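The Onion Test
by Lamduan Srisuk

The Tavurex gripper had two fingers and, according to its brochure, the touch of a surgeon. Fung-ping Yeh had met surgeons. She loaded the sink trial and folded her arms.

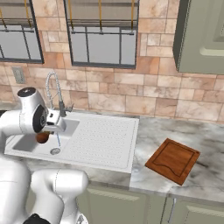
Run 7

"It's holding it," said Melton from the next desk.

"It's holding a brown ball in a kitchen made of numbers," said Fung-ping. "My nephew could hold that."

"You said it would drop it."

"I said it would drop it in Suksawat. Where there's a real tap."

Melton rolled his chair over. He had wanted the Tavurex since September, and he had already told upstairs that it beat the old Iltum hand. On screen it did, 25 runs to 2. She had asked what friction they'd set for a wet onion. He had said the default. She had asked whose default, and he had gone for coffee.

"Even the water looks good," he said.

"The water's a blue line, Melton."

She opened the settings and found the friction value. It was the one for dry rubber. She cut it to a fifth, saved the file under her own name and put the Iltum hand in the queue as well, so nobody could call it unfair.

"That'll take all evening," Melton said.

"Have you got plans?"

He looked at the brochure, then at his coat. She pressed start, and he sat back down.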